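Packing the suitcase the night before: small tips from our kitchen table

We go away two times a year, and each time I learned something by doing it wrong first. I write it down for my sister-in-law, and maybe it is useful for other people also. 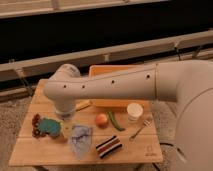 Start with the shoes. They go at the bottom, near the wheels, with the socks pushed inside. If you put them on top, the suitcase falls over when you let go of it in the station.

Shirts I roll, trousers I fold once and lay flat over everything. Linen will crease in any case, so do not lose time on it.

Liquids

Open each bottle, press out a little air, close it again and put a piece of cling film under the cap. I had one shampoo of 300 ml which emptied itself into my good jacket on the way to Zosalel, and the smell stayed until April. Now I fill small jars at home and write on them with a marker. Hand cream and sun cream look the same at six in the morning.

Weight

Stand on the bathroom scale with the suitcase, then without it, and subtract. My neighbour Karabo Magagula uses a hook scale for fish and it works well too. Leave two kilos free for the way back — more if you like to buy cheese.

The house

Water the plants in the evening, not in the last minute. Take the rubbish out, leave the fridge door closed and the washing machine door open. We keep the spare key with the Oosthuizen family on the ground floor, together with a paper with our phone number.

Paper copies

I print the booking and fold it in the passport. Telephones become empty exactly at the hotel desk.

If you have a better way for hats, please write to me. Mine always arrive flat.

Agata Galli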